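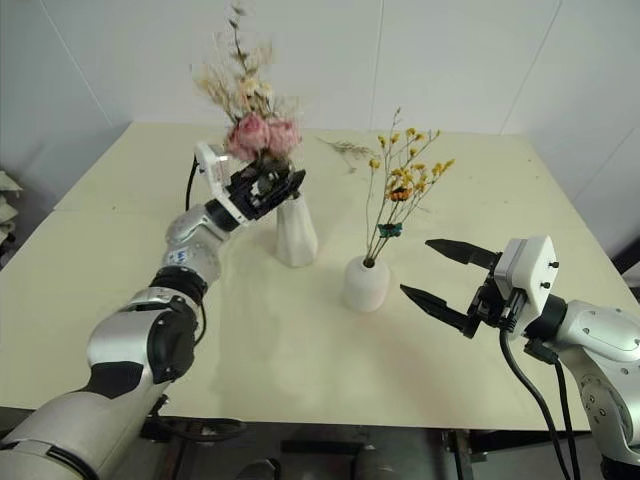

**Do the two arms need to be the same model?**
They need the same reach, the same payload and the same firmware version. Everything else can be argued with, and we have argued with it.

# korkard-bench

Code, mounts and notes for the two-arm bench in the shared workshop at Illgate. It does flower arranging. It was meant to sort screws, but the screws were dull and somebody's bouquet was already on the table.

## What's in the repo

- `petek/` – motion server, one process per arm
- `zarnov/` – gripper driver and the finger geometry
- `mounts/` – printable wrist camera brackets, STEP and STL
- `tasks/` – task files, mostly stems and vases
- `logs/` – see the bottom before you open these

## Hardware

Two arms, a black two-finger gripper on each, a wrist camera on each, one cream-topped table. The bracket is printed in white because that was the spool on the machine. Print it with the flat face down and 29% infill. Less than that and the camera nods every time the wrist stops, like it's agreeing with you.

Cables run down the outside of the arms. We tried sleeving them. The sleeve lasted until the first full wrist rotation, and the pieces are in the drawer marked SLEEVE if you'd like to try again.

## Running it

```
petek up --both
zarnov home --arm left
zarnov home --arm right
petek run tasks/bouquet_to_tall_vase.yaml
```

Home the grippers one at a time. Homing both at once works fine on paper and browns out the supply on bench two, where somebody is usually in the middle of a long print.

## The bouquet task

The left arm carries a bunch to the tall white vase and lowers the stems into the neck. The right arm waits by the short round one with its gripper open. In the task file it's called `assistant`, though so far it has assisted with very little.

Settings that matter:

| key | value | note |
|---|---|---|
| `approach_ms` | 1000 | slower looks thoughtful, takes all evening |
| `grip_margin_mm` | 10 | measured up from the cut ends |
| `retries` | 10 | after that, it's your turn |

The pink blooms are top-heavy and swing when the arm stops. Anything in the bunch with a feathery tuft swings later and for longer. If the stems hit the rim, raise the approach height before you touch the grip force. The grip force is fine. Everybody touches the grip force.

## Known problems

- The vases are white, the wall is pale and the table is cream. The edge detector has opinions about this. A sheet of dark felt helps but has to be taped down.
- Loose sprigs behind the vases sometimes get reported as a third vase.
- `petek` loses the right arm after nearly an hour idle. Restart it. A fix was promised in August.

## Logs

Timestamps are in workshop time, set from the wall clock, seven minutes fast. Joint angles are in degrees in the left arm's files and radians in the right arm's. Patches welcome – please convert the left ones.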